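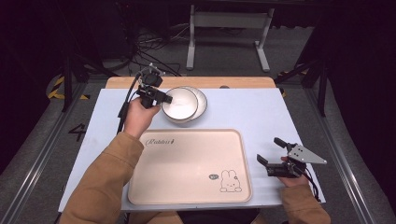 ## 3.2 Tableware and the layout of the single place setting

The second part of the study concerned the meal laid for one person. Earlier work on domestic table-laying, much of it written before 1970, took the family table as its unit and treated the single setting as a reduced version of it. The household interviews carried out for the Ellimby survey suggested that this view is incomplete. Of the 35 households visited, most kept certain items apart for meals eaten alone, and a tray was the item most often named. Respondents described the tray as marking out a place on a surface that was also used for other purposes, such as letters, homework or sewing.

For the purposes of analysis, a setting was divided into two groups. The first, termed the *stack*, consists of any vessels placed one on top of another, most commonly a bowl on a plate. The second, termed the *base*, is the flat item on which the stack may be carried or set down. A setting was recorded as "joined" when the stack stood on the base and as "apart" when the two occupied separate areas of the table. Cutlery was recorded separately and is discussed in Section 3.4.

Figure 2 gives a setting of the second kind. The white bowl and the plate beneath it stand towards the far side of the pale work surface, while the rectangular tray lies nearer the front with its upper face clear. The bowl has a thin dark rim and the plate a grey-edged one, so that the outline of each can be made out where they overlap. The tray is a pale pink-beige with rounded corners and a raised rim, and carries the word "Rabbit" in a cursive script together with a line drawing of a bunny.

Decoration of this type raised a small difficulty in coding. Negri's original scheme recorded only whether a base was plain or patterned, which placed an all-over check in the same class as a single motif in one corner. Fabbri proposed a third class for bases bearing a word or a picture with a clear upright direction. The distinction proved useful, as respondents who owned such trays generally turned them so that the lettering could be read from the seat. Where this had been done, the orientation of the base was entered as "towards the diner". Plain trays were entered as "undirected", whatever their position.

The complete record contains 328 settings. Each was entered in the Planora catalogue under the type of stack, the type of base, the relation between the two and the orientation of the base. Entries on which the two coders differed were returned to both for a second reading. The disagreements that remained nearly all concerned shallow dishes, which one coder had entered as bowls and the other as plates. These were kept in the catalogue under a combined heading and left out of the comparison of stacks.

Two limits should be stated. The catalogue does not record the weight of the items, although several respondents gave weight as their reason for carrying a bowl to the table by hand and leaving the tray where it was. Nor does it distinguish between trays bought for adults and those bought for children. In the January interviews, trays with animal drawings were reported in homes with no children, and the ownership of a tray could not be inferred from its decoration. Both matters are taken up by Ní Mhurchú in the companion report on the Tralov households.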